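Wiping a desk top: the small things I learned

In my first flat in Gornamthorpe I had a dark desk and every dust was visible on it. Now I have a light one, and it is easy to think that it is always clean. So I wipe it on the 1st February, again in September, and many times between, when I remember.

First take everything off, also the lamp and the papers. A half-empty desk gets only half a cleaning. Then go over it with a dry cloth, along the grain lines and not across them. After that use a cloth that is a little damp, with 2 drops of dish soap in the water. 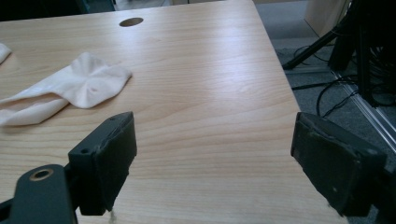 Reading time: 2 minutes (328 words with comments)

The cable hole is the place most people forget. Dust collects on the rim and falls down to the cables. I put one corner of the cloth over my finger and turn it slowly inside the edge. Do not pour or spray anything there.

For cloths, old white cotton is good, and single socks too. White shows you when it is dirty and it leaves no color on pale wood. Wash new colored ones at least five times before you trust them.

Look at the desk from the side, against the lamp. In the shine you will find the stripes you missed. Dry them with a clean cloth and wait nine minutes before you put the papers back.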